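Malovus Folding Reformer, Studio Model

Sold by Wendcombe Studio Supply. Ships from our Brirnport warehouse.
In stock: gray, sand. Black on backorder.

Quick version: full-size Pilates reformer, folds in half, rolls into a closet. Built for small studios that share a floor with yoga or barre and have to clear out between classes. Also fine at home if you have the ceiling height and a patient household.

We've been selling the older Malovus since the first run. This is the updated one. New carriage wheels, better footbar, same springs. Price went up 50 dollars over the last model, sorry, freight.

What you get

Frame with carriage, already assembled
Five springs (two heavy, two medium, one light)
Footbar, four positions
Shoulder rests, removable
Ropes with one pair cotton loops and one pair padded handles
Headrest, three heights
Hex key and a spare spring hook
Printed setup sheet, plus a wall chart of 12 basic exercises

Not included: jump board, sitting box, floor mat. Those are separate, see Add-ons further down.

Who it's for

Studios running mat classes that want to add a few reformer spots without signing a lease on a second room. Teachers doing privates. People coming back to Pilates who got tired of driving across town for it. Beginners are OK on it, but take a couple of lessons first. Springs are not a toy and you want somebody watching your shoulders the first few times.

If you're outfitting a full reformer room that never gets cleared, get the fixed Malovus instead. Heavier, quieter, costs less per unit when you order four or more. Call us for that one.

How it rides

Smooth. Carriage runs on eight wheels, sealed bearings. The old one had a faint click on the return once the wheels got dirty, this one has brush seals that keep lint out. Light spring is light enough for arm work and the slow balance stuff. Both heavies together plus a medium is plenty for footwork, even for big strong people.

Taller users: anyone up to six foot four can lie flat and get full leg extension. Past that, ask about the long rail version.

"I run a yoga room that turns into a Pilates room twice a day. Two of us fold four of these before the vinyasa people have their shoes off. Had them since April and I have tightened one bolt." Cristóbal Garrido, studio owner

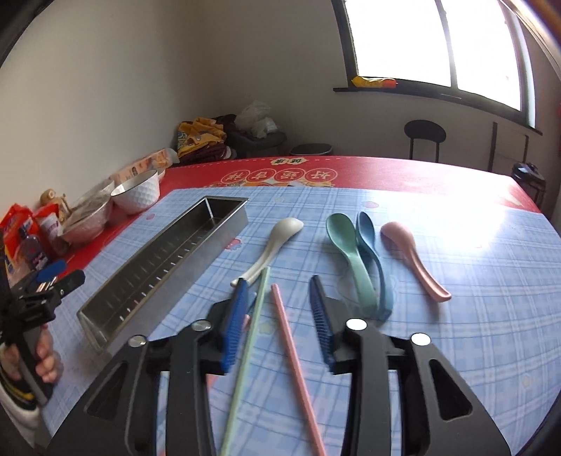
Setting up

Unfold on a level floor. Wood, vinyl or short carpet all fine. Thick rugs no, the hinge won't seat all the way.

Push the hinge down until both latches click. Check both. Then check them again, we mean it.

Set the feet. Each one threads in and out, so a slightly wavy floor is not a problem.

Hook up one medium spring and slide the carriage by hand the full length. Should move easy with no catching. If it catches, look for a rope caught under the shoulder rest, it's nearly always that.

Adjust the ropes so the loops hang even. Marks are stitched into the rope to help.

To fold: unhook all springs, lock the carriage, drop the footbar flat, release latches, lift from the middle handle. One person can do it, two is nicer.

Care

Wipe the vinyl with mild soap and water after each class. No bleach and no essential oil sprays, the tea tree stuff a lot of studios use on mats will dry the vinyl out and it cracks at the seams.

Rails get a dry cloth once a week. Do not oil them.

Loops go in the wash, cold, in a mesh bag. Air dry.

Springs: look them over monthly for gaps or kinks. Replace at 2,000 hours of use or every two years, whichever shows up first. Write the install date on the tag, otherwise you will forget, everybody does.

Add-ons

Sitting box, gray or sand
Padded jump board, fits all folding models
Söderlund cork floor mat, cut to size so the feet don't walk
Extra loops, small or large
Replacment spring set
Dust cover with zipper

Orders of 100 dollars or more in add-ons ship free if they go out with a reformer. On their own they ship at the normal rate.

Delivery

Curbside is standard. Driver calls the day before. It comes in one long box on a pallet and it is heavy, so have a second person around. Room of choice delivery is extra, pick it at checkout. Stairs, you need to tell us first. Really. The drivers will turn around if they werent told.

Local pickup in Brirnport is free, by appointment. Bring a van or a truck, won't fit in a hatchback, people have tried.

Returns and warranty

Thirty days to send it back if it's clean and complete. You cover return freight. Frame is covered ten years for home use, five in a studio. Springs, ropes and wheels one year. Upholstery one year, seams included, unless it was the oil spray.

Warranty claims: email a photo and the serial number, it's on a plate under the footbar end. We usually answer same day.

Questions

Ask for Vidar Dalen, he handles all the reformer orders and knows the fit charts by heart. Phone is best in the morning. Email anytime.

Studio pricing available with a business license. Floor model can be tried at the shop, socks please.

Page updated June 11, 2020. Prices good while current stock lasts.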